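# Reading a used small car's service history before you buy

I've bought five small hatchbacks over the years, mostly for family, and the one I regret is the one where I flicked through the service book in the drizzle and said "lovely, all stamped". So this is how I do it now, with a cup of tea and plenty of elbow room.
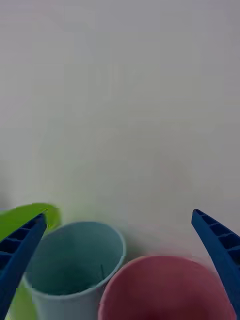
## What you need in front of you

Ask the seller to send photos of everything before you travel. Most will, and the ones who get huffy about it have saved you a trip! You want:

- the service book, every page, including the blank ones
- any invoices, even scruffy ones
- the MOT history, which you can look up yourself online for free with the registration number
- the V5C (the logbook), or at least a promise that it'll be on the table when you arrive

If the car has a digital service record there won't be a book at all. The seller can usually get a printout from a dealer. Ask for it early, as some dealers are slow about it and you don't want to be standing on a driveway in Gerley on a Sunday afternoon while somebody tries to remember a password (yes, that was me).

## Step 1: Make a timeline

Take a sheet of A4 and draw a line down the middle. MOTs go on the left, services on the right, with the date and mileage for each. Work from the oldest to the newest.

It takes 20 minutes at most and I can't tell you how much it shows up. Mileage should climb steadily. A car that does 4000 miles a year and then manages only 300 in the next might have been parked up, or the owner might have been ill, or the reading might have been typed in wrong. None of those is a reason to run away, but you want to ask before you hand over any money.

If the mileage goes *down*, look at the entry after it. A single low reading with sensible ones either side is nearly always a typing slip at the test station. Two or three low ones in a row and I'd walk.

## Step 2: Match stamps to invoices

A stamp on its own tells you very little. Anyone can get a rubber stamp made. What I like to see is a stamp with a matching invoice, showing the same date, the same mileage and a list of parts.

Ring the garage if you can. I did this with a little silver hatchback that had most of its stamps from Rivadeneyra Motors over in Ornisthorpe, and the chap on the phone was happy to confirm the dates once the seller had given him the nod. Some garages won't discuss it without the owner's say-so, which is fair enough, so get the owner to ring while you're there.

Look at the handwriting and the ink too. Six years of stamps in the same biro, all at the same slight angle, makes me nervous.

## Step 3: Check the jobs that get skipped

Oil changes get done. It's the other bits that people put off, and on a small car they can add up to a fair chunk of what you're paying for it. I go through the invoices looking for:

1. **Brake fluid.** Usually every couple of years, whatever the mileage. Check the handbook for the exact interval.
2. **Timing belt**, if it has one. Plenty of small engines use a chain, so find out which you're dealing with. With a belt, there's an age limit as well as a mileage limit, and low-mileage cars get caught out by the age one all the time.
3. **Spark plugs.** Cheap on some engines, a faff on others.
4. **Coolant.** Often forgotten altogether.
5. **Gearbox oil** on automatics. Sellers will tell you it's "sealed for life". Look in the handbook anyway!

If there's no proof of a job, assume it hasn't been done and get a price for it. I ring two garages and use the higher quote when I'm haggling.

## Step 4: Read the MOT advisories

Advisories are my favourite part, because they're a bit like reading someone's diary. "Front tyres close to legal limit" three years on the trot tells you the owner runs things right to the edge. "Slight corrosion to rear subframe" wants looking at with a torch, and then again the year after.

Check whether each advisory vanished the following year. If it did, is there an invoice? Sometimes a different tester just didn't mention it, so have a look for yourself when you go.

## Step 5: Keep it somewhere sensible

Once the car's yours, carry on with the timeline. I put mine in a Dokik folder, the wallet sort with the popper, and it lives indoors. Please don't keep it in the glovebox. If the car gets pinched, all your history goes with it.

Photograph each new invoice the day you get it, too. Some garages still print them on that shiny paper that fades to nothing, and I've got one from a clutch job that is now completely blank.

## Gaps: when to worry and when not to

A missed service in the middle of an otherwise tidy history doesn't bother me much on a plain petrol engine. I'd knock a bit off and get the oil changed straight away. On a small turbo I'm fussier, as they're hard on their oil, and more than one missed change would have me looking at the next advert.

No history at all can still be all right if the car's cheap enough and you've had it inspected. Budget for a full service plus the belt, if it has one, and take that off what you offer. I tend to write the figure at the bottom of the timeline sheet before I leave the house, so I can't be charmed out of it on the driveway.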